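Robots and Chores, Thu 2 September
From the Marnosska household technology newsletter

Many readers wrote to us after the last issue with the same question: when can I buy a machine that clears my kitchen table? We promised to look at it seriously, so this month we leave the vacuum cleaners alone and speak about arms. The work we chose is the smallest chore we could think of, one low object on a table and one arm to pick it up.

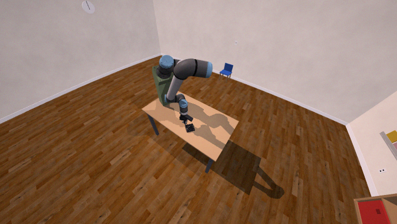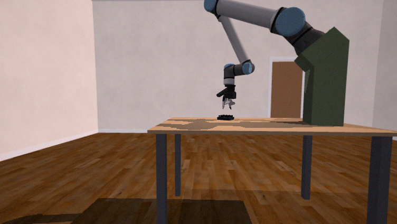
Two views of the table task in simulation, with the gripper above the small black object.

A person does this without looking. You reach for the thing while you talk to somebody, and your fingers correct themselves on the way. The arm has to know where the object lies, how high it is, and from which side the fingers should come. If the object is flat, there is little to hold. If the fingers come down too far they push against the table, and if they stop too early they close on air.

For this reason most developers begin in simulation. A room on a computer costs little to set up again after a failure. The arm can try all night, and in the morning there is no broken cup on the floor. Our contact at Dristlow, a small company that prepares such training rooms, told us they ran the pick-up task 2380 times before summer. They would not give us a success rate for the newsletter, but they said that flat objects are still their least favorite.

The difficulty comes when the same program moves to a real arm. Real light changes during the day. Real tables have crumbs, a wet ring from a glass, a newspaper that slides. The people at Memumby, who test arms for small workshops, explained to us that a program which did well on the computer often needs weeks of extra work in the real room. Their workshop customers accept this more easily than a family would. In a workshop the parts come in the same tray every morning, and the lighting can be fixed to the ceiling and left on.

So what can you expect at home? In our opinion, a machine that puts away known objects from a known place is near. We saw the Cheng kitchen arm at a trade evening in spring, and it moved 20 plastic cups from a counter to a rack. It dropped 2 of them. It also needed somebody to stand the cups upright first, and this took longer than putting them in the rack by hand would have taken. Laundry is much further away, and we would not wait for it.

For the shop floor our advice is different. If you have one small part that must be moved many times in a shift, always from the same spot, it is worth asking for a trial now. Ask the seller to use your own parts and not the ones he brings in his bag. Ask also what happens when the arm misses, and who has to come and start it again.

In the December issue we will write about dishwashers, and whether an arm can load one without help. If you already have an arm working in your shop or garage, please send us a few lines about it. Short reports are welcome, also about failures.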